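September 9, 2023

Damp readings first. North wall of the pantry, lower course: 204 on the Nelto meter, relative scale. Same spot in March read 389. The upper course has not moved enough to record. I take the readings before breakfast with the window shut and the kettle off, as steam from the kitchen shifts the lower figures by more than I would like.

The Sterik lime plaster has now been on since spring. Hairline cracks at the left of the door frame, no wider than a sheet of paper, and none of them sound hollow when tapped. I shall leave them until the heating has been on for a month. The old gypsum patch behind the shelving is another matter. It has a white bloom along its bottom edge again, which brushes off and returns. Salts. It will have to come out, back to the stone, and the shelves will have to come down first.

Emptied the two lower shelves this morning in preparation. Flour, rice and lentils into the lidded tins. Anything in paper went to the bedroom. The bottom board has cupped along its length and two of the brackets are rusted at the screws. I cut a replacement from the leftover pine, 700 mm, and then found that the wall is out of square and the back corner needed planing. Fitted on the third attempt. One coat of oil on the underside, one on the top, ends done twice.

Telephoned the Gündoğdu yard about sand. They have the coarse washed grade but will only deliver by the tonne, and I need three buckets. Will drive over and fill my own. They close at noon for the whole of next week.

Extractor fan: the Trumel unit runs on after the light goes off, as it should, but the run-on time has drifted. It was set for 15 minutes and now stops well short. Opened the cover, cleaned the grille and turned the timer screw a quarter of the way clockwise. To be checked tonight. The flap outside was stuck half open with paint and is now free.

Afternoon lost to the gutter above the same wall. The joint nearest the downpipe drips at its underside in steady rain. The rubber seal has gone flat and hard. I have taken the part number from the bracket and will order two. If the drip is what feeds the lower course, the plaster has been getting the blame for the gutter's work, and the spring figure means less than I took it to mean.

Still to do: sand, seals, masonry drill bit, second coat on the shelf. Move the hygrometer off the window sill.
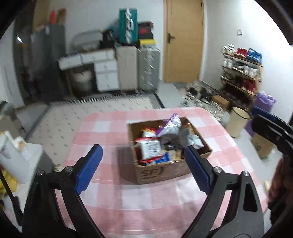 Myrto Xenos
House diary and site notes

Snacks are in the cardboard box on the checked cloth until the shelves go back up.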